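FOR IMMEDIATE RELEASE
28 June 2018

Gadska Opens Sign-Up for Summer Clothing Drive, Asks Donors to Fold Before They Drop Off

DRISNESS – Gadska, the clothing reuse nonprofit based on Koo Street, will collect used sweatshirts, sweaters and other warm tops throughout July. Sign-up for drop-off times is open now. The clothes will be sorted over the summer and given out at no charge when the weather turns cold.

Last year's drive brought in 963 garments. Of those, 481 were sweatshirts or hooded tops, more than any other kind of clothing. Most came in trash bags, pushed down tight, and had to be taken out, shaken, checked and folded before they could go on a shelf.

This year Gadska is asking donors to do the folding at home. Folded clothes stack in the bins, and the sorting crew can read the size and see the condition of a piece without opening up a whole bag.

"People think of the giving as the work, and they're generous with it," said Roya Golestani, director of Gadska. "What slows us down is the pile on the table. If a sweatshirt comes in folded, we can have it on a shelf in a minute or so. If it comes in a ball with one arm inside out, it waits."

Gadska has put together a one-page folding guide for the drive. It was written by Do-yoon Kang, who runs the sorting room, and it can be picked up at the front desk or at any Plikside laundromat. The guide covers sweatshirts, sweaters, fleece tops and cardigans. All of them can be folded on a bed, and no folding board is needed.

For a long-sleeved sweatshirt, the steps are as follows:

Lay the sweatshirt flat on a made bed or a clean table with the neck pointing away from you. Smooth the body with your hands, working from the middle out.

Fold one sleeve in across the front. Keep it level with the chest so it doesn't bunch at the underarm.

Fold the other sleeve in the same way, over the first.

Bring each side in toward the middle so that the piece is a long rectangle.

Fold the bottom up to the chest, then fold once more to the neck. Leave the size label showing if there is one.

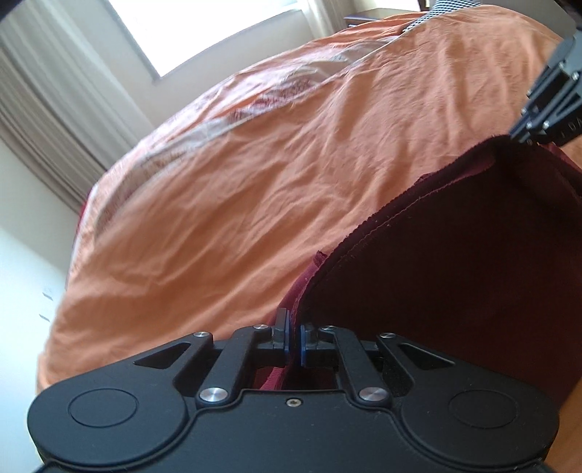
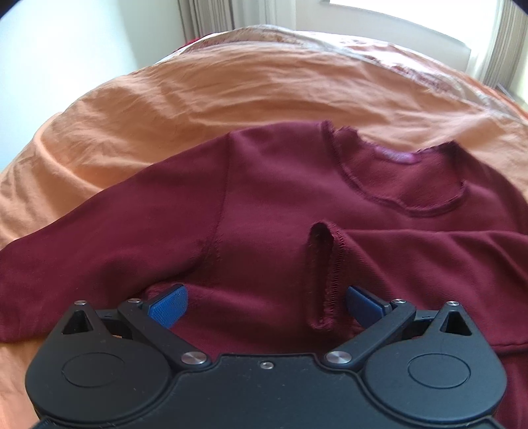 Maroon fabric on an orange bedsheet. In the second picture, one sleeve is folded in across the front.

Thick fabrics can be folded in half a single time if they will not hold a second fold. Tops with hoods should have the hood laid flat down the back before the sleeves are brought in.

Kang said the order of the steps matters less than getting the sleeves inside. "Fold it how your mother taught you if you like," he said. "I just want the sleeves in. Loose sleeves catch on everything else in the bin and you end up pulling out four shirts to get one."

What Gadska can take

All tops should be washed and fully dry. Adult and children's sizes are both welcome, and the need is greatest for adult large and up. Worn cuffs, faded color and frayed necklines are fine as long as the piece is still warm and has no open holes. Clothes with a missing or unreadable size label can be donated too. The crew measures them across the chest and pins on a paper tag.

Gadska cannot take underwear, socks, shoes, pillows or wet clothing. Bedding is handled in a separate drive later in the year.

Clothes that can't be worn again are cut up for cleaning rags and used in the building. Donors who already know a piece is past wearing may put it in the gray bin by the side door.

How to drop off

Drop-off times are 21 minutes long and must be booked ahead, by phone or at the front desk. Each household may bring up to 100 pieces over the month. Schools, churches and workplaces that expect to bring more should call first so that bin space can be set aside.

Paper bags and open boxes are preferred. Please write "tops" on the outside along with the sizes, if you know them. Tied plastic bags will be accepted but will be sorted last.

Donors who cannot fold, or who do not have the time, should still come. A folding table will be set up inside the main entrance during all drop-off hours, and staff will be there to help.

Plikside laundromats in Drisness will wash donated tops at half price during the drive. Customers should tell the attendant that the load is for Gadska and pick up a paper tag to put with it. The offer is for tops only and is limited to two loads per visit.

About Gadska

Gadska collects, sorts and gives out used clothing in Drisness and the nearby towns. Clothing is free to anyone who asks, and no proof of income is required. The sorting room and the front desk share one building, with parking in the rear.

Contact
Roya Golestani, Director
Gadska, Koo Street, Drisness
Interview requests and visits to the sorting room can be arranged through the front desk.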